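Deltar Two-Arm Bench

Product page / Notes from the person who uses it every day

Hi, I'm Hazem Ramadan, and I've been running the Deltar bench in our lab since January. Undlow asked whether I'd write the page for it, and I said yes on the condition that I could write it the way I talk. So you get the specs, but you also get the research we did on it, warts included. If you only want the parts list, skip down to What's in the kit.

Why we built a small one

Kobe Segers and I wanted to study one fairly narrow thing: how two cheap arms should split a job when the object between them is floppy, hinged or trailing a cable. Big arms are great at lots of things, but they make you timid. You don't try the odd idea at 4 in the afternoon if a mistake means a repair bill. With small servo arms you try it, it goes wrong, you reset and go again. We got through 2,000 recorded attempts that way, and I don't think we'd have managed a quarter of that on the big setup down the hall.

The method has a name, Eltumby, which was Kobe's idea and I've stopped fighting it. The short version is that a person teaches the task by driving both arms, and then before training we go back and tag each moment with which arm is "holding" and which one is "working." The policy has to predict that tag along with the motion. It's one extra output on the network, and it costs next to nothing to train.

What we use it on

Headphones, mostly! They're a wonderful test object. The headband flexes, the ear cups swivel, and the cable goes wherever it wants. A policy that does fine with blocks will get very confused by a cable that has curled into a new shape between one try and the next. The light blue pair is our main training object, and it sits out in the middle where either gripper can get at it from its own side. The see-through cable is hard on the vision side too, which I count as a plus when I'm in a good mood. 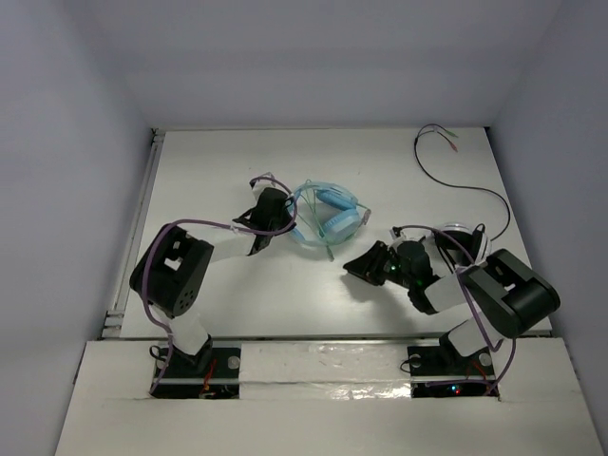
What the tags changed

We trained two versions on the same demonstrations, one with the holding/working tags and one without. Then we ran 294 test trials split evenly between them, with the headphones set down at a fresh angle each time. The job was to pick them up by the headband with one arm, bring the other gripper to the nearer ear cup, and turn the whole thing to face the back wall.

The plain version's favorite mistake was both arms going for the headband together. They'd meet in the middle, nudge the thing sideways and then both back off, very politely, and do it again. With the tags in place that mostly went away. One arm commits, the other waits its turn, and the motion looks a lot calmer. I was so pleased the first time I saw it run clean that I made Kobe come back from lunch.

It didn't fix everything. The cable still beats us. If a loop ends up under a gripper, the tagged version gets stuck just as often as the plain one, because neither of them has learned that a cable is attached to something. We also saw the tags flip back and forth when the headphones were dead center and neither arm had an obvious claim. A short delay before a tag can change helped there, though it makes the handoff a bit slow. Kobe wants to learn the delay too. I want to leave it alone for a while — we'll see who wins.

What's in the kit

Two servo arms, each on a black base that sits in its own cutout in the white front panel
A black gripper for each arm
White tabletop with pale walls at the back and on both sides
Metal rails at the left edge and along the front of the table
Purple arm cables
The Ruiz-Ortega recording software, with our tagging tool included

You bring the computer and the objects. Start with something soft and forgiving.

Setting it up

Plan on 2 hours for the first build if you've used servo arms before. Leave the cables a generous loop at the wrist. My first build had them pulled neat and tight, it looked fantastic, and the wrist couldn't turn all the way. Slack is your friend.

Keep the walls plain as well. I know it's tempting to stick notes up there (I did), but the policy will happily learn your notes. Ours started leaning on a shopping list, and it took us most of a week to work out why it fell apart when I took the list down.

Then do a zero check on both arms every morning before you record anything. It takes me 9 minutes with coffee.

Who it suits

If you're studying two-arm handling of light everyday things, I think you'll have a great time with this bench. If you need to lift anything heavy, please look elsewhere in the Undlow catalog, since these are small servos and they'll complain. It's also a nice teaching rig, as students can drive it on their first day and the worst result is usually a pair of headphones on the floor.

The tagging tool and our trained Eltumby policies come with every Deltar order. Questions about the software go to Kobe, and questions about the hardware come to me.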